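Drawer liner that doesn't curl up?
Kitchen & Home Storage > Organizing

plolo_fan32
Posted March 21, 2025
ok so I have bought liner 2 times now and both times it rolls itself back up inside a month. Kitchen drawers, nothing fancy, painted inside. First was the Kettler stuff in the tube, second was a no name roll from the dollar place. Is there a kind that just lays flat?? Also do I glue it or no

mudroom_mike
Don't glue it. You'll be scraping that out with a putty knife someday, ask me how I know. Warm it up first. Leave it on the dryer for a bit, then roll it backwards the other way and put a rubber band on it overnight.

tealkettle
Disagree on the dryer thing, mine went wavy. Cut it, stick it under a rug for a few days. Heavy books also fine. And cut it a hair SHORT. Everybody cuts it tight and then it has no place to go but up

plolo_fan32
huh. I did cut it tight. like really tight

gridpaper
Skip lining the drawer at all. Line bins, put bins in the drawer. Small piece of liner doesn't have enough length to curl, and when something leaks you pull out one bin and rinse it. Did my whole kitchen like this

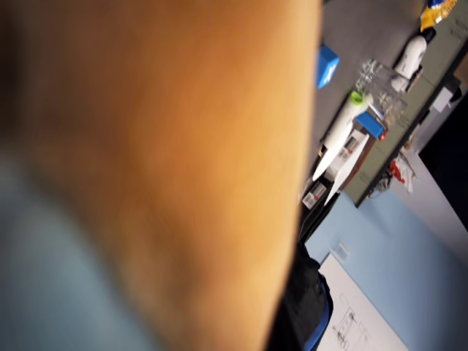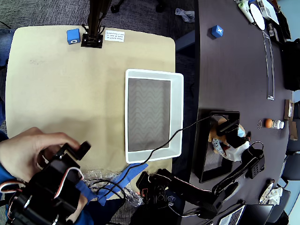

Bins were Durnel, I think they come in 2 depths, get the shallow ones. Deep ones eat drawer height and you can't see the bottom. Measure the INSIDE of the drawer, not the front. I measured the front like a dope and had to return half of them.

mudroom_mike
Bins waste so much room though. All those rounded corners and gaps. My silverware drawer is 2 inches deep maybe, a bin isn't happening

gridpaper
then don't do that drawer lol

tealkettle
Mike has a point, shallow drawers you're stuck with liner. But for the spice drawer and the junk drawer I'm with grid. Anybody tried the Fumlow cork kind? It's pricey but my sister swears by it

backporch_bea
I have the Fumlow. Lays flat, yes. Stains if you look at it wrong. Olive oil bottle left a ring the first week and its still there. Wouldnt put it anywhere near food again, good in a dresser tho

mudroom_mike
cork holds smells too

backporch_bea
Mine doesn't smell like anything. It's just ugly now

plolo_fan32
Ok plan is, rug trick for the shallow drawers, cut it short this time, bins for the 2 big ones. Skipping cork. What do you all use to cut it, scissors are leaving me a jagged mess

tealkettle
Box knife and a yardstick, on cardboard. New blade. Mark the back side not the front

gridpaper
seconding new blade. And do the back edge of the drawer last, they are never square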